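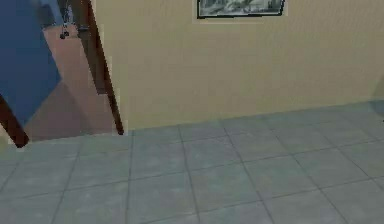

The tiled room in the Murkeo simulator, with the doorway at left.

Prarau Workshop Releases Murkeo, a Simulated House for Robots Built on Kitchen Tables

13/10/2018. Prarau, a shared workshop whose members build household robots in the evenings and fix their own garage doors never, today released Murkeo, a free set of simulated rooms for testing a home-built robot before it meets a real shin.

The rooms were made for Trurum, the workshop's homemade fetching robot, which has been under construction for two years and has so far fetched very little. Trurum's early driving took place between the drill press and the coat rack. The coat rack has been replaced. After that, members agreed that the robot might do its learning on a computer for a while, where furniture is cheap and does not belong to the landlord.

Murkeo includes a tiled room with a doorway onto a reddish floor, a sitting room with a dark gray armchair, and a metal staircase with a landing. The rooms are plain on purpose. Members spent one long August arguing about curtains and would like that month back.
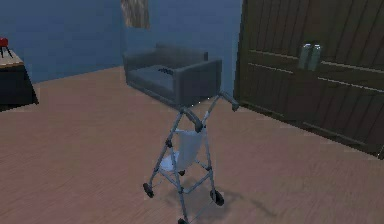 A wheeled walker was the first thing added after the basic furniture. Thin tubes are hard on a homemade range sensor, which tends to see straight between them and report a clear road. A robot meant to be useful around the house has to know a walker when it meets one, and has to stay out of the way of the person using it. Trurum's code now treats the whole footprint as off limits, bag and all.

The release comes with 139 test runs, each with a starting spot, a goal and a pass mark. Trurum currently passes most of the short ones. The long ones remain, in the words of the project log, "a learning opportunity," a phrase that appears in the log more often than the word "success."

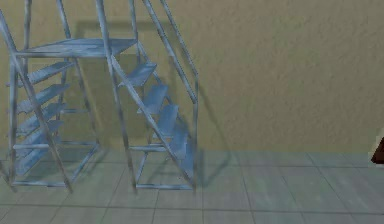

Stairs get a section of their own. Trurum has wheels and cannot climb anything taller than a door mat, so its only job near a staircase is to stop. Builders with legged machines are welcome to try for more, and Prarau would enjoy seeing the results, particularly the falls.

Murkeo runs on an ordinary home computer, though a slow one will give its owner time to make lunch. The physics are handled by Seixas, the workshop's own simulation engine, which was written over five winters and has over 851 entries in its list of known bugs. Most are harmless. The one that launches armchairs through the ceiling has been fixed twice.

Murkeo and Seixas can be copied at no charge from the computer by the workshop's front door, or requested by mail on a disc. Bug reports are accepted in any form except a phone call during supper.

About Prarau
Prarau is a member-run workshop with benches, hand tools, a laser cutter that works and a second one kept for parts. Open bench nights are held throughout the year. Visitors should wear closed shoes and expect to be shown Trurum.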